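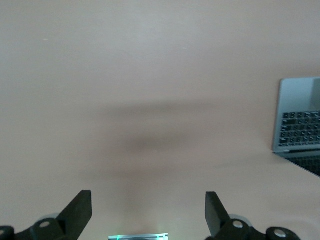 Visit to Cloltex, Lidudstead
17 Jan 2018

The Cloltex site in Lidudstead makes work surfaces for offices and schools. The visit took in the pressing hall, the edge line and the finish room, in that order, and ended with a short talk on cleaning.

Pressing runs in two shifts. Each board stays in the press for 200 seconds and then rests on a rack until the next day. The rack area is kept at an even temperature, and boards are stacked with spacers so that air reaches both faces. The press itself was stopped for a die change when we came through, so we saw it open.

The edge line was moved in November and now sits next to the saw. Offcuts go to Abella, a firm across the road that cuts them down for drawer parts.

Most of the time was spent in the finish room. Cloltex sells its pale colors under the name Idura, in 17 shades and 2 textures. The fine-grained texture is the newer one. It spreads reflected light into a soft patch with no hard border, and shadows on it blur in the same way. For anyone who works at a laptop all day this matters more than the shade. The drawback is that small light specks of dust are harder to find on a beige top than on a dark one, and the inspectors check each board from 5 angles under a low lamp.

Cleaning advice was brief: damp cloth, mild soap, no scouring pads. Sample chips are free at the front desk. Parking is behind the saw building, and safety shoes are lent out at the gate in most sizes.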